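Okanell Press announces second title in its family cookery series

Aug 26, 2026 – Okanell Press, the independent publisher of children's books, today announced the publication of Ignacio and the Sunday Soup, the second title in its series of illustrated cookery books for readers aged 5 to 7. The book is written by Reynaldo Tagle and illustrated by Zuweira Yakubu, and is available now in hardback from booksellers and direct from the publisher.

The new title follows Ignacio and the Runaway Dough, which was published in May of last year and has since been taken into the collections of 129 school and public libraries. It continues the story of Ignacio, a small boy who is left in charge of his grandmother's kitchen for one afternoon and must prepare a meal for the whole street. Each chapter closes with a recipe taken from the story, set out in large type so that a child can follow it with an adult close by.

The recipes were tested at home by families who answered an open call from the publisher last winter. More than 1,813 comment cards were returned, and several dishes were changed as a result. The lentil soup was made milder, the flatbread now needs only one bowl, and a recipe for stuffed peppers was withdrawn after many parents found the cutting too difficult for younger children.

"Children of this age want to be trusted with a real job," said Reynaldo Tagle. "I wrote each recipe so that the child does most of the work and the grown-up deals with the stove. The story gives them a reason to keep stirring."

The book opens with a chapter on getting ready to cook, which covers washing hands, tying back hair and choosing old clothes that can stand a splash of tomato. 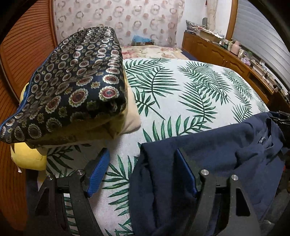 A dark navy garment with a small label sewn inside the neckline.

Noman Khattak, Publishing Director at Okanell Press, said: "The first book found its readers through teachers and librarians, and we are grateful to them. The second is longer and asks a little more of the child – we believe families who enjoyed the first will be ready for it."

A set of free classroom sheets has been prepared by Etornam Aryee, a former primary school teacher, and may be requested by schools from the publisher. The sheets cover weighing, simple fractions and the names of common vegetables.

A third title in the series is in preparation.

Review copies and sample pages are available on request from Danilo Samonte, Press Office, Okanell Press.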